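A day at the Rusard open house, with resin on my sleeve to prove it

I had been meaning to get to the Rusard open house for three years running, and this October I finally put it on the kitchen calendar in pen and went. It's a long drive from our end of the county, but the leaves were out and I had a thermos, so I can't complain.

The building used to be a shoe warehouse, and it still has that long, low feel to it. They make two lines of desktop 3D printers there, the Vondell, which melts filament, and the smaller Torkar, which works with resin and smells like it. You sign in, you get a sticker for your coat, and you're sent off in groups down the assembly hall. Our group was a chatty one (I was no help) and we kept getting left behind.

What I liked best was the burn-in room. Every Vondell prints the same little test tower before it goes in a box, and they had shelves and shelves of these towers saved up, going back to the first models. The older ones lean a bit. I could have stayed in there all afternoon, just listening to the fans and watching the first layers go down.
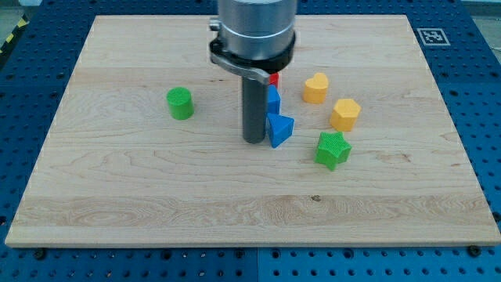
One visitor, Cheon, wanted to know whether the new Vondell would still take the old nozzles, and said that after buying a drawer full of the hardened ones it would be a shame to start over. The guide said yes, with an adapter ring that costs a few dollars, and half the group wrote that down, me included.

After lunch (a very decent chili, served out of two slow cookers) came the Torkar demonstration. The sample piece was a chess knight sliced into 2,000 layers, and they passed a finished one around so we could feel for the lines with a fingernail. I couldn't find any. I did manage to lean on a wet tray, and that shirt is now a garage shirt.

The shop at the end had returned and repaired Vondells for $600 apiece, with a six-month warranty. I walked past them twice, then went back and bought one along with three spools of gray filament. It's sitting on the dryer until I clear off the workbench.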